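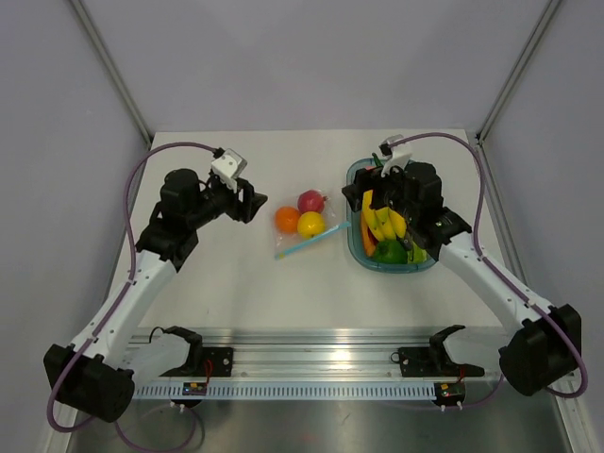 Setsuko Kinoshita

Household Skills, Unit 8: Unpacking and keeping fruit

These notes go with the second practical. Read them before you come in, as the talking part will be short and most of the time is for handling the fruit. Bring an apron and a pen that writes on masking tape.

1. From the bag to the basket

Fruit usually comes home in thin plastic. For the practical we use a clear bag with an orange, a pomegranate and a lemon in it, and a basket that already has bananas in it. The task is to decide what joins the bananas, what goes elsewhere and in what order.

Open the bag fully before you take anything out. Pulling fruit through a half-open neck is how skins get scraped, and a scraped lemon will go mouldy at that spot first. Lift each piece from underneath. Feel it all over with your fingertips for soft places and look at the stalk end. Set anything doubtful to one side on a plate.

Heavy and hard fruit goes in at the bottom. Bananas go on top, curved side up, so that they rest on their tips and not on their backs. If the bananas are already in the basket, take them out, put the others in and lay the bananas back. Most people skip this and push the orange down the side. The bruise shows two days later.

2. Which fruit can sit together

Bananas give off ethylene as they ripen. This gas speeds up the ripening of some other fruit, such as avocados, pears and kiwis. Citrus and pomegranates do not ripen any further once picked, so they are safer company, though they still age faster in a warm room.

Orange: a week in the basket, longer in the fridge drawer.
Lemon: a week in the basket. It goes hard and dry if forgotten. In a closed box in the fridge it keeps for several weeks.
Pomegranate: one to two weeks in the basket, up to two months in the fridge. The skin dries and turns leathery while the seeds inside are still good.
Bananas: basket only until ripe. In the fridge the skin blackens but the flesh stays usable for a few days.

3. The bag itself

Do not store fruit in a sealed plastic bag at room temperature. Water from the fruit collects on the inside and mould follows. If you want to keep the bag for the fridge drawer, turn it inside out, wipe it, let it dry and leave the neck open.

4. Washing

Wash fruit just before it is eaten or cut. This includes fruit you intend to peel, as the knife carries dirt from the skin inwards. Lemons for zest should be scrubbed under warm water if they are waxed.

5. For your worksheet

Write down the weight of each piece on the day of the practical and again a week later. Last July one group had an orange of 300 g, kept it in the basket beside a sunny window and were surprised by how much lighter it had become. Note where yours was kept.

Hand the worksheet to Miyuki Iwasaki at the kitchen desk. If you miss the practical, do sections 1 and 5 at home with any citrus fruit and a bunch of bananas.

Worksheets are due on Nov 11, 2024.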